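Protein bars - are they worth it or just candy?
Food & Snacks > General
Page 1 of 2

fernhollow
Monday, 7:12 am
Ok so. Trying to stop buying a muffin at the train station every single day. Been doing it since 2022 and I don't even like the muffins that much. Plan is protein bars, bought by the box, two stay in my bag, rest at home. Question is are these things any better or am I just eating a candy bar with a gym outfit on. Not training for anything, just want to get to lunch without being mean to people. 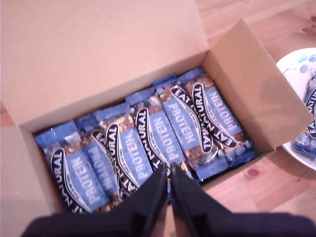 Also what do you all do about the price. Single bars at the station shop are nuts, boxes seem ok but then if you hate the flavor you're stuck with the whole box.

oatsandends
Monday, 7:40 am
Depends on the bar. Flip it over and read the first few things listed. If nuts are first, fine. If it's syrup syrup syrup then yes candy.

I have one at 10 most days with coffee and it holds me. Without coffee it doesn't, no idea why.

kilnday
Monday, 7:58 am
Disagree with the whole idea sorry. Two boiled eggs and an apple. Costs nothing, fills you up way more. The bar thing is a packaging business.

fernhollow
Monday, 8:03 am
I am not peeling eggs on a train

kilnday
Monday, 8:05 am
peel them at home

oatsandends
Monday, 8:21 am
Still smells. I sat next to an egg person on the Brolness line for a year. Don't.

mapledrawer
Monday, 9:30 am
Box buyer here. My rule is never keep them in the cupboard, they get shoved behind the rice and you find them a year later hard as a shoe. Mine live out on the table where I can see whats left.

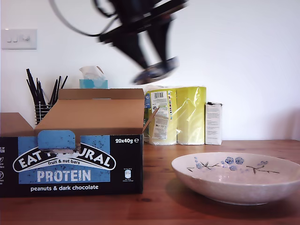 Kitchen end of the table, snacks at the front, paper rolls at the back by the wall

Downside is you see them, you eat them. Went through a box of the Fumilero ones in four days. Not proud. Those are the chewy ones, kind of salty, get them if you see them on sale. The Ternine ones I'd skip, dry, and the chocolate comes off on everything.

kilnday
Monday, 9:44 am
four days kind of proves my point

mapledrawer
Monday, 9:47 am
You can eat too many eggs too

tinroofsupper
Monday, 11:15 am
Long post sorry, on break. I went through all this last winter. What worked for me, in order:

1. Buy singles first. Yes they cost more. Three or four kinds, one a day, write down which one you'd want again. I did it on the back of a receipt and lost the receipt, so write it on your phone.

2. Then one box, take them out of the box and put them in a bowl. Sounds dumb. When they're in a bowl I take one on the way out the door, when they're in a box I forget.

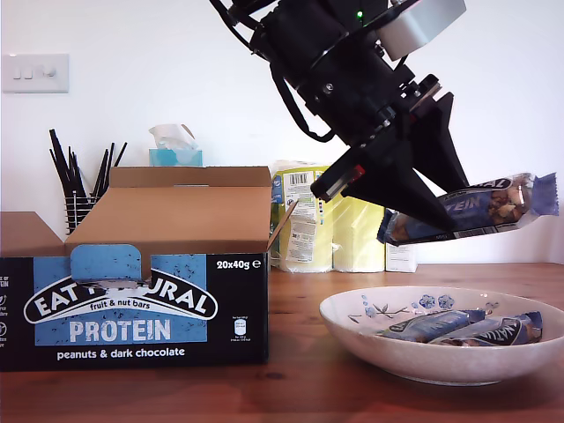 3. Set a number per week. Mine is five, work days only. Weekend you eat real breakfast.

4. Check the calories before you call it a snack. One I had was 346, that's a small meal. Nothing wrong with that but then don't also have the muffin.

5. Don't leave them in the car in summer. Lis brand especially, turned to soup.

oatsandends
Monday, 11:32 am
Number 4 yes. People skip that one. Mine is way under that but they're small.

fernhollow
Monday, 12:10 pm
This is great thank you. Bowl thing I'm stealing. Is chocolate + peanut the safe flavor?? My worry is anything with "berry" in it

mapledrawer
Monday, 12:26 pm
Peanut and dark chocolate is the safe one in every brand imo. Berry always tastes like cough drops.
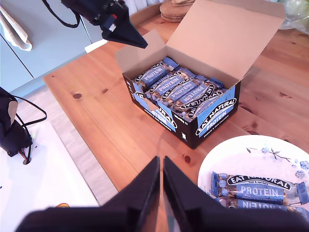
Eat Natural protein box, the peanut and dark chocolate kind

kilnday
Monday, 12:41 pm
Coconut is better than peanut and I don't even like bars

tinroofsupper
Monday, 12:50 pm
lol he's been eating them this whole time

kilnday
Monday, 12:52 pm
I have had ONE. on a hike

oatsandends
Monday, 1:20 pm
Back to price. The discount place near me does mixed boxes, 40 bars, short date. Works out way cheaper then the station. You do get some duds in there. I give those to my brother, he eats anything.

fernhollow
Monday, 6:35 pm
Update, got four singles on the way home. Ate one on the platform, peanut, pretty good, bit sticky. Will report back Friday if I remember. Skipped the eggs.

kilnday
Monday, 6:50 pm
your loss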